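Changes in the Returns Room at Lekota

I have supervised garment returns at Lekota for four years, and in May our department began sharing its work with automated handling equipment. Several colleagues at our other sites have asked how the transition has affected the staff. I offer my observations in a personal capacity.

Before the change, every returned item was picked up, shaken out, checked for stains and folded by hand. In our busiest week we processed 2,172 pieces, most of them team jerseys and training shirts. The work was steady but hard on the wrists, and five members of the evening shift had asked to be moved to other duties.

The Dirkix system now takes on the first part of that process. It is expected to find a garment, lift it and present it for inspection. Flat, boxed goods gave it little difficulty. Soft clothing that arrives in a heap remains the greater challenge, and progress there has been slower than the original plan allowed.
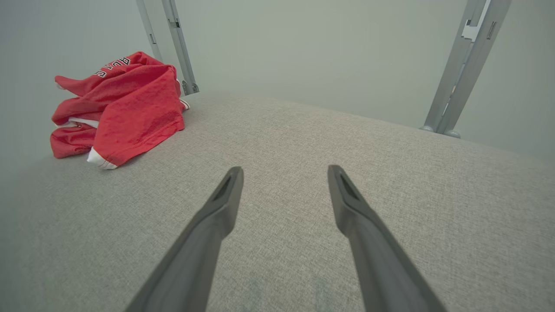

Tsehay Birhane, who trained most of our current inspectors, now spends her mornings reviewing failed picks and recording the cause of each one. She has told me that she misses the rhythm of the folding table. She also goes home with less pain in her hands. I believe both statements should be given equal weight when management reviews the program.

No positions have been removed to date. Two inspectors have moved to quality control, and Natnael Teshome has asked for formal training in equipment maintenance. His request was approved, although the course has yet to be scheduled - a delay I have raised with the office more than once.

Pay grades are still unsettled. Staff who correct the system's errors are doing skilled work, and their job titles do not yet reflect it. The matter will be discussed again on Wednesday, and I have asked that two people from the evening shift be present.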